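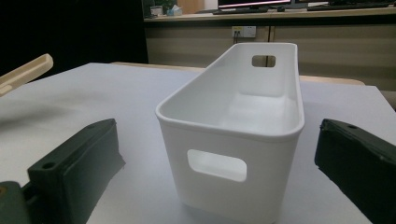
Replaced the finger pads on the Otden gripper this week and redid the setup from scratch. Writing it up as a thread, partly so I can find it again in March when they're due next. Long one.

Background for anyone new here. The Otden is the parallel gripper we use for the bin work. There are two bodies, one that goes on the arm and one with a handle for recording grasps by hand. They take the same fingers and the same pads. Whatever I do to one I do to the other on the same day.

That last part is a rule I made after ignoring it. We had fresh pads on the handheld and worn ones on the arm, and the arm kept dropping bins that had been easy by hand. I spent most of a day in the software before I looked at the rubber.

Pads are due at 1000 cycles on our sheet. I inspect at 600. The Clusik notes suggest going by appearance alone, but the wear on ours is at the lower front corner and you don't see it unless you take the finger off and tilt it under a lamp.

What you're looking for at 600: the texture polished smooth in patches, any lifting at the edges, any shine. Lifting is the one that matters. Polished pads still hold a box. A lifted edge catches on a bin rim and peels the rest of the way.

These had lifted on the right finger only. Left was polished but flat.

Before you take anything apart, close the fingers on a strip of paper and see where it grips. Do it high, middle and low. Write down what you find. If it pinches at the tips and slides out at the bottom, the fingers were out of parallel before you touched them, and you want to know that.

Ours slid out low. I'd been blaming the pads for that too.

Taking the fingers off. Power off on the arm, air off if you have it, tag on the switch. On the handheld there's nothing to isolate except the camera cable, which I unplug and tape to the handle. I've pulled that connector sideways once and the replacement took ages to turn up.

Mark each finger before it comes off. They look the same and they aren't quite, at least not after they've bedded in. I write L and R on the back in paint pen, where it won't rub against anything.

The small hole near the tip of the finger is not for mounting. I put a screw in one on my first go and cracked the print. Leave it empty unless you're fitting the long-reach tips, and we don't use those.

Old pads: warm them up gently with a hair dryer, then lift a corner with a plastic scraper and pull slowly along the length. No knife. The green plastic on the fingers marks very easily and a gouge under the pad turns into a bump in the new one.

Keep the heat moving. The fingers are printed and they'll take a bend if you sit on one spot. I stop when the back of the finger is too warm to hold comfortably, go and make a cup of tea, then come back.

Adhesive residue is the slow bit. Isopropyl and a lint-free cloth, fold, wipe, fold again. When the cloth stops dragging, do it once more with a clean one and then don't touch the face with your fingers.

I tried a citrus cleaner last time. It took the glue off beautifully and left an oily film that the new adhesive wouldn't bond to. Both pads came off inside a week. Isopropyl only from now on.

Cutting the new pads. We buy the textured rubber as sheet and cut to a template. Avby sell them pre-cut but the corners are square, and square corners are where ours start to peel. I round them with a hole punch, just nibbling the corner off.

Template is 19 mm wide. If you're making your own, measure your finger face and come in a little from the edge on all sides. A pad that overhangs will roll over the first time it meets something stiff.

Texture direction: ribs across the finger, so they resist the bin slipping down. I've seen them fitted lengthwise. They hold fine until the bin has weight in it.

Sticking them down. Line up the bottom edge first, peel the backing a bit at a time, smooth upwards. Then clamp between flat blocks and leave overnight. I use scraps of melamine with baking paper on them.

I know overnight is annoying. Rushed one on a Thursday afternoon because there was a run booked, and had it off again before we'd packed up.

Refitting. Screws in loose, fingers closed on a flat spacer, then tighten alternately. If you tighten one side fully before starting the other, the finger twists a hair and you're back to pinching at the tips.

Use a proper driver that fits. The screws go into brass inserts and the inserts will spin if you lean on them. If one does spin, warm it with an iron, push it back square, let it go cold before you try again.

Small drop of the removable threadlocker on the arm side. I don't use it on the handheld, the fingers come off that one too often. Keep it off the plastic, some of them will craze it.

Paper test again, high, middle, low. It should drag evenly the whole way. If it still slides low, there's probably dirt under the mounting face. There was on ours, a curl of old backing paper the size of a fingernail clipping. Took it out and the problem I'd had since winter went away.

Next the travel. Open fully, close fully, slowly, and listen. You want the same sound in both directions. Clicking near the open end on ours was grit in the slide. Brush it out dry. Don't oil it, the oil holds the next lot of grit.

Then check both fingers arrive at the middle together. I put a pencil line on masking tape at the centre and watch them come in. One finger getting there early will shove the bin sideways, and you'll see it as a position error and go looking in the wrong place.

Opening width. Write down the reading at fully open and at fully closed for both bodies. The closed reading shifts with new pads, they're thicker than what came off. If you don't reset zero the gripper thinks it's holding something when it's empty.

I reset zero with the pads just touching and no squeeze. There's a temptation to crush them together to be sure. Then zero is wrong by however much the rubber gave.

The camera. Wipe the lens, check the bracket hasn't moved, and make sure you can see both fingers when they're open. I compare against a saved view from the last setup. If the fingertips have shifted in the view, sort out the bracket before doing anything clever in calibration.

Our bracket has a witness mark across the joint, paint pen again. A broken line means it's been knocked. It costs nothing and has saved me a few recalibrations.

Test object is a plain white plastic storage bin, long and narrow, open top, rolled rim, a handle hole in each end. I like it as a test because it's awkward. The walls taper, the plastic is slippery and it's white, so the camera doesn't get a lot to work with.

Set it end-on to the gripper, long axis pointing away, fingers wide open with the bin between them. Come in low but clear of the table. If you scrape the tabletop on the approach you'll take the bottom edge off your nice new pads.

Close on the side walls below the rim. Tapered walls want to slide out of a parallel grip, so a bit of slip here will show up straight away. Lift a hand's height, hold, put it down, look at where it landed compared with where it started.

Then do it with weight in. I use bags of rice, they settle and don't roll around. Load towards the far end, which is the worst case for us, and lift again. It'll tip a little. What you're watching for is creep at the pads after the tip has stopped.

Don't grip the rim itself for this test. It's thick enough that almost any pad will hang on to it and you learn nothing about the faces.

Don't turn up the force to get a pass, either. Bin walls flex inwards, the contact goes to a line down the edge of the pad, and the grip gets worse. If it needs more force than last time, go back and do the paper test.

Someone at Iyamu asked me about chalk dust on the pads to see the contact patch. Works well. Light dusting, close on the bin, open, look at what's been transferred. Clean it off with the isopropyl before you do any lifting.

Contact patch on ours now runs most of the pad height on both sides. A bit light at the top on the left. I can live with that and I've noted it on the sheet.

What goes on the sheet: cycle count, which finger had what wrong with it, open and closed readings, the pad batch, and the paper result before and after. I used to write "pads changed, OK" and that was no use to anyone, including me.

Spares I keep in the drawer: a cut set of pads, mounting screws, a few brass inserts, one complete left finger and one complete right. The fingers are the long print so I do them ahead.

Time, since I always get asked. The hands-on part is a morning if the glue behaves. Then the overnight clamp, then a couple of hours the next day for zero, camera and the bin tests.

Still to do on this one: reprint the cable clip on the handheld, it's cracked at the screw, and try a softer rubber on the spare set. I'll add the results underneath when that set gets to its 600 check.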